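Call for Participants: Seasonal Allergy and Daily Comfort Study

Besnard Institute for Respiratory Health, Gratlow Campus

The Besnard Institute for Respiratory Health invites adults living in the Gratlow area to take part in a study of how seasonal allergies affect sleep, work and time spent outdoors. Enrollment is open now and will close in December, or when all places have been filled.

Purpose of the Study

Many people with mild or moderate hay fever never discuss it with a doctor. They manage with what they have at home, and their experience is seldom recorded. The study will collect daily reports from 348 adults over 11 weeks. Its findings will be used to improve the written advice given to patients at the Institute's clinics.

No medication is tested in this study. Participants continue with their usual care and may change it at any time in agreement with their own physician.

Who May Apply

Applicants must be between 18 and 70 years of age and must have had a runny or blocked nose, sneezing or itchy eyes in at least two of the past three years. They must be able to complete a short diary in English each day, on paper or by telephone. Access to a computer is not required.

Persons who have had nasal or sinus surgery in the past year, who are receiving allergy injections, or who are enrolled in another health study are not eligible. Employees of the Institute and members of their households may not apply. Pregnancy is not a reason for exclusion.

What Participants Will Be Asked to Do

Each participant attends a first visit at the Gratlow Campus lasting 90 minutes. At this visit a member of the study team explains the procedures, obtains written consent, records a brief medical history and carries out a simple breathing test. A skin test for common pollens is offered but is not compulsory.

During the weeks that follow, participants complete one diary page each evening. The page asks about sleep, symptoms, hours spent outside, and household products used that day, including tissues, sprays and eye drops. Most people finish it in five minutes. 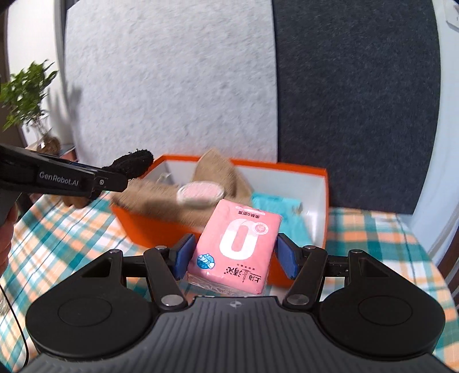
Participants are asked to continue buying the products they normally use. The Institute does not recommend any brand and does not supply products for use during the study. Receipts need not be kept.

A closing visit of 45 minutes takes place after the final diary week. The breathing test is repeated, and participants may ask questions about their own results.

Payment and Travel

Participants who complete both visits and return their diaries will receive $510. Those who withdraw early will be paid in proportion to the weeks completed. Parking at the Pistier Street entrance is free for study visits, and bus route 43 stops outside the main building. Travel costs from outside the Gratlow area cannot be refunded.

Risks and Privacy

The breathing test may cause brief coughing or lightheadedness. The optional skin test may cause itching or redness on the forearm. A nurse is present at all visits.

Diaries are stored under a code number, separately from names and addresses. Diary pages are entered into the Trovico records system, to which only authorized study staff have access. No information is passed to employers or insurers. Participants may leave the study at any time without giving a reason, and their care at the Institute will not be affected.

How to Apply

Application forms are available at the reception desk of the Gratlow Campus and at all Besnard clinics. Completed forms should be addressed to Monique Leclerc, Study Coordinator, and may be mailed or left at reception before 5 p.m. on any working day. Applicants should state a daytime telephone number and whether they need an interpreter or step-free access for the first visit.

All applicants will receive a written reply. Those who meet the conditions but cannot be offered a place will be put on a waiting list unless they ask otherwise.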